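Teaching the arm to do the washing up (the dry half of it)

I've spent most of August moving bowls in and out of a dish rack with a remote controlled arm, and I said I'd write up how it went.
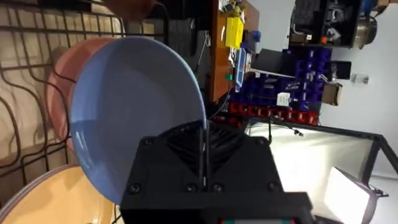

How the sessions work

The job is simple to say. Pick up a bowl or a plate, put it in the rack, let go, back off. Then the same thing in reverse. I drive the arm with a smaller copy of it that sits on the bench in front of me. I move the small one and the big one follows. Every run is saved with the joint positions and the wrist camera video, and the training code gets both.

I call the setup Skatwood, after the folder it ended up in. The recording script is called Miren and does very little. It starts, it stops, and it asks me whether to keep the run. I answer with a foot pedal, as both hands are busy.

A run lasts less than a minute when it goes well. I do them in batches of 10 and then get up and walk about. After that many in a row my shoulder starts to drop, and you can see it in the recordings as a sort of sag on the way to the rack.

The grip

Most of my trouble has been with the rim. Bowls want to be held by the edge, with one finger inside and one outside, and from the small arm I can't feel when I've got hold of it. I go by the wrist camera. The trouble with the wrist camera is that once you have a bowl, the bowl is most of what you see, and the wires you're aiming for are behind it.

What worked better was lining up before closing in. I bring the bowl over the rack high, stop, look at where the neighbouring dish is leaning, and match the angle. Then I go down slowly. If I try to correct the tilt on the way down, the bottom edge catches a wire.

I also stopped squeezing so hard. My early runs all have the gripper shut as far as it will go, and the bowl jumps when it's released. The policy trained on those runs copied the jump very faithfully.

Colours and order

I use coloured dishes so I can tell from the video which one was meant. At first I always loaded the blue bowl before the pink one. That was a mistake. The trained arm would go to the rack perfectly well if the blue bowl came first and hang about in mid-air if it didn't. Now I shuffle the order, and I move the rack a little between batches as well.

Where it stands

I have 400 kept runs from the first layout and 1067 altogether. I'd like to get to 1520, which is the number I picked when I worked out how much disk space was left. The plates are behind the bowls, as they lie flatter and I find them dull.

The last policy puts a bowl in the rack more often than not. It's poor at taking one out again when there's another leaning against it. It pulls straight up and the second one comes along for part of the way. I do that too when I'm tired, so I've been going through the old runs and throwing out the ones where I did it. It's slow work and I've only got as far as the first layout.

Next I want to try mugs. I'll need different fingertips for the handles, and I haven't drawn those yet.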